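Clustero Hand-Held Gripper Kit - Class Pair
Product code: 492
Category: School and club robotics > Grippers and end tools
Availability: In stock at Gukau

Overview

The Clustero class pair is a set of two hand-held grippers for school robotics classes, after-school clubs and student projects. Students hold the grippers themselves and work through a task by hand before anyone programs an arm to do it. The kit suits Year 9 and up. Younger groups can use it with an adult at the bench.

We have supplied school robotics gear since 2008, and the class pair is the kit we get asked for most by teachers running cloth and soft-object projects.

What's in the box

2 hand-held grippers
4 black gripper fingers, fitted
4 spare fingers
1 hex key
Spare screws
Printed teacher notes with 5 class activities

Specifications

Maximum jaw opening: 88 mm
Finger colour: black
Operation: manual trigger, left or right hand
Assembly: supplied assembled
Warranty: 12 months, parts only

Using it in class

The teacher notes were written by Zofia Pietrzak, who runs the Kereama robotics club. They start with stiff objects such as blocks and cups, then move on to paper, rope and fabric. Each activity fits a double period, with time at the end for students to write up which grips held and which slipped.

The fabric activity takes the longest, so allow two sessions if your group is new to this. Students work in pairs, one gripper each, and swap sides halfway through. 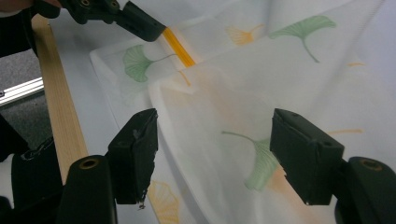
Cloth folding is also the set task in the Rolorside student challenge, and the class pair is allowed in the practice round. Teams may bring their own fabric. A light printed cloth works well for training - with a pattern like these ginkgo leaves, students can use a stem or a leaf edge as a mark to aim for when they line up a fold. One gripper can clamp the edge while the other works further down the cloth. Plain white sheets are harder and are best left until later. Challenge entries close in November.

Care and spare parts

Wipe the fingers with a damp cloth after use. Scuffing on the faces is normal wear and doesn't affect the grip. Replace a finger if it is cracked or no longer closes square - undo the screw, slide the old finger off and fit the new one. Don't overtighten.

Spare fingers are sold in packs of four. Screws are sold separately.

Delivery and school orders

Purchase orders are accepted from schools and registered clubs. Please put the product code on the order. Orders for more than ten kits may be sent in two parcels.

Page updated Tuesday, May 15, 2018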